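The loyalty card trap, according to a man who used to build them

The founder of Canside spent nine years designing points schemes for shops before he walked out. He now tells people to cut up their cards, and charges for the talk. I went to see him expecting a convert's zeal and got some of that, along with a decent cup of tea.

"You think you're being paid to shop," he says. "You paid already. It was in the price."

It's a good line and he has used it before. When I ask how he knows, he points to his time on the Zino scheme, where members were offered a "member price" that he says was simply the old price with a brighter label. Can he show me the paperwork? He can't. It belonged to the client. I'll have to take his word, he says, and I write that down.

He is on firmer ground with the cards themselves. He asks everyone who comes to his talks to bring the lot, and most turn up with far more than they thought they had. One woman had 12, he says, and used two. 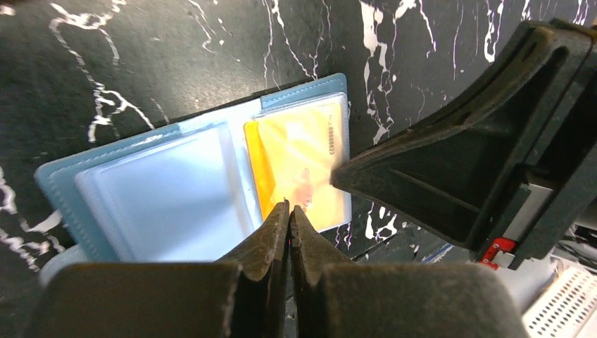 "They keep them in case," he says. "In case of what? A free coffee in May?"

I put it to him that a free coffee is still a free coffee. My own card at the Ametepe bakery has saved me about 30 pounds, and I'd have bought the bread anyway. He shakes his head. Would I have bought the bun as well? I would like to say yes. He waits, which is irritating, and I admit that the bun came later.

His new project, Kendov, asks households to shop without cards for a season and log what they spend. So far 1,028 have signed up. He says the early results are "very striking", but won't share them until the end. People who volunteer to give up their cards may well be people who were ready to spend less, I suggest.

"That's fair," he says, after a while. "We've argued about that here."

It was the answer I trusted most all afternoon. I asked if he has any cards left. Just the library, he said, and something for the car wash.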